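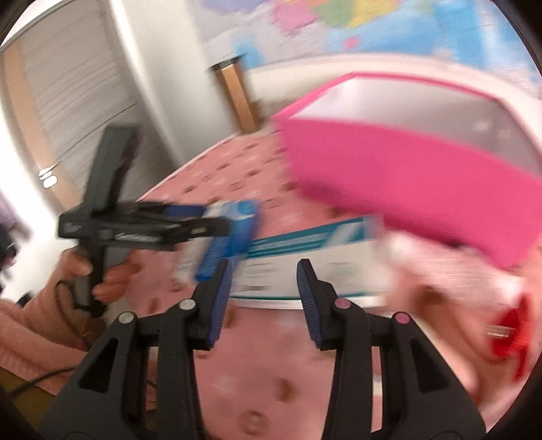
Putting things in a box, the bedroom version. Two hand-held grippers on the go.

Home Projects Hamen FAQ Kit list Blog Contact

Hamen: the things people keep asking me

Last updated Aug 27, 2023

I get the same emails most weeks, so I've put my answers in one place. I run the home recording side of Hamen, meaning I'm the one who sends out the kit and then watches what comes back (with a lot of tea).

What are you collecting?

Short recordings of people doing household jobs with hand-held grippers. You hold the thing by its handle, squeeze, and the fingers close on whatever you're picking up. We save the camera view and the movement, and all of it goes towards teaching a model to do the same sort of job. At the moment it's mostly packing and sorting small stuff: boxes, bottles, tubes, packets.

Do I need a robot at home?

No! Just the grippers, the laptop we lend you and a bit of space. The robot arms live at our workshop in Kekley and they're staying there.

How many recordings do you want from me?

We ask for 149 in a full set, spread over as many days as you like. Please don't try to do them all in one go. I did once, in January, and my thumb was useless until the following weekend. Four short sittings suits most people.

Does my room have to be tidy?

Please leave it as it is. Maps on the wall, patterned carpet, clothes on hooks, all fine by me. If every recording came from the same grey bench the model would only ever know the grey bench, and I've got plenty of bench already. Do move anything with your address on it, and turn family photos round.

Can two people record together?

Yes, and I love it when they do. You get handovers, you get one person holding something steady while the other works round it, and you get people having to wait for each other. Agree who goes first, though, or you'll spend the afternoon bumping jaws.

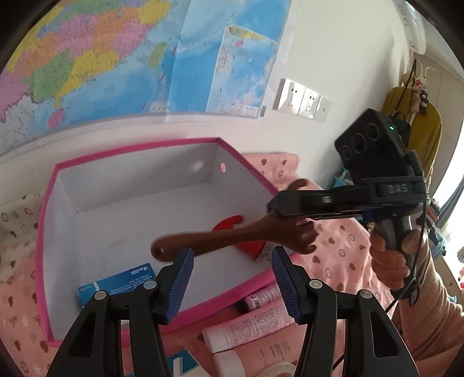
Which objects are best?

Odd shapes are what I'm shortest of. Everyone sends me boxes and cartons, because they're easy to grab and they behave themselves, and I've now seen an awful lot of cartons. A wooden back scratcher is much more my sort of thing — you can take it by the carved hand, as the person in pink has, and leave that long handle sticking out across the storage box, or you can grip the handle and have the awkward end out in front. Record it both ways if you can. Same goes for ladles, coat hangers and shoe horns.

What if I drop something?

Carry on. Pick it up again and finish the job, all in the same recording. A fumble followed by a decent second try is useful to us. The only ones I'd like you to bin are where the cable has come out or the camera has been knocked.

How fast should I move?

Normal speed, or a touch slower. Quick swings blur the picture, and a few blurry moments won't hurt, but a whole recording of them gets marked down when I check it.

Where do the files go?

Into Stetudix, our upload page. It takes roughly two hours for a full set on ordinary home broadband, so start it before tea. If it stalls, press resume and leave the laptop lid open.

Is Hamen the same as Gentile?

Gentile is our older project, with table-top arms and no home visits. If you signed up for that one your login still works here.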